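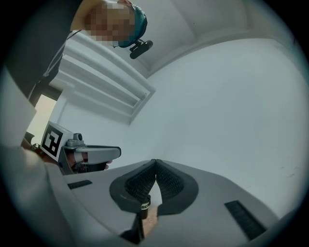 The pair in use, seen from the camera on one gripper. Finger pads in front, second gripper behind.

Ranen hand-held gripper pair – setup and care

I look after the Ranen pairs here at Zostano, and I wrote this page after answering the same emails over and over. It covers what you get, how to set it up, and what to do when a finger pad starts to go. If you only want spare pads, skip to the bottom, I won't be offended.

A pair is two grippers, one for each hand, with a light grey housing and a trigger-style handle underneath. Every housing has two black grip strips on it, one on either side of the fingers. The fingers themselves are soft, with a black rubbery rim around a textured mesh face, and they sit in a V with the tips nearly touching. The square black and white marker goes on the back, facing out. I get asked if you can put your own sticker over it or trim the white border to make it look tidier. Please don't! The border is part of the marker and the tracking gets very confused without it.

Setting up

Put both grippers on a bench and squeeze each trigger slowly a few times before you plug anything in. You're feeling for an even pull all the way through. If it catches halfway, the strap has probably worked its way into the handle, so take the strap off, lay it flat and put it back on. Then have a look at the fingers from the camera end. The gap should be narrow at the tips and wider towards the base, and the same on both sides of centre. If one finger leans in more than the other, loosen the two screws at its base, nudge it across and do them up again by hand. Hand tight is plenty. Myrtle Kapoor in our workshop has drilled out more stripped inserts than she'd like, and every one of them was somebody with a power driver.

The head camera clips to the lower edge of a headband or cap. Any firm band will do, but a loose one lets the camera droop and then you spend the whole session looking at your own sleeves. If you wear a lanyard, tuck it in. I've caught mine in the fingers twice.

Once it's all on, hold one gripper in front of the other and check that the marker shows up clearly in the picture from the near camera. Hakim (that's the software that comes with the pair) puts a green outline around the marker when it's happy. If the outline flickers, wipe the marker with a dry cloth and try again away from a bright window.

Looking after it

Wipe the pads with a damp cloth at the end of the day – water only. Alcohol wipes make the rims go shiny and then they start to slip. The mesh holds dust in those little holes, and an old soft toothbrush gets it out nicely. Grip strips can be cleaned the same way. They're glued, so if an edge lifts, press it back with a dab of contact cement and leave it overnight.

Our test rig puts pads through 500 squeezes before they ship, and in normal use I'd expect to change mine every 14 weeks or so. Look for a split in the rim near the tip, or a mesh face that has gone smooth. Change both fingers together. One new and one old will pull to the side, and I've had people send a gripper back as faulty when that was all it was.

Changing a finger pad

Unplug the gripper first. Slide the band off the base of the pad, undo the two screws and lift the pad straight up. It can be stiff the first time, so wiggle it a bit. Seat the new pad right down, screws in, band back on, then do the trigger check and the marker check again. Run the width calibration in Hakim before you record anything (it takes a minute, and skipping it will give you the wrong opening distance all day).

Spares and repairs

Finger pads, set of two: part 913
Grip strips, one short and one long: $80 a set, adhesive included
Marker plates: sold in pairs, please tell us which hand
Triggers and springs: workshop fit only

Orders go through our Idetti store. For repairs, email Algirdas Kairys first and send him a short clip of the trigger being squeezed. He can usually tell from the sound whether it needs to come in.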